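### 3.2 Storage conditions and crumb firmness

Bun halves were sampled from the Alville bakery line and stored under two regimes, sealed and open. Firmness was measured by compression to a fixed depth at the center of the crumb, following the procedure of Lill and Tokarz. In total, 574 halves entered the analysis after damaged pieces were excluded.
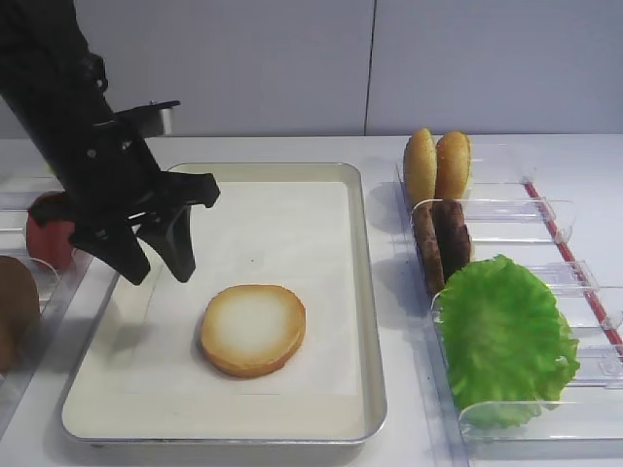

**Figure 2.** Bun half on a tray.

Open storage raised firmness faster than sealed storage at every time point. The difference was largest in the first day and narrowed afterward, a pattern consistent with moisture moving from crumb to crust - the crust softens while the crumb stiffens. Flour lot had no clear effect. Halves from the March batches were slightly firmer at baseline, and batch was therefore kept in the model as a random term.

Berchtold reported a similar curve for pan loaves of about 500 g, although his samples were held at 70 percent relative humidity and sliced only before testing. Direct comparison of the slopes is not attempted.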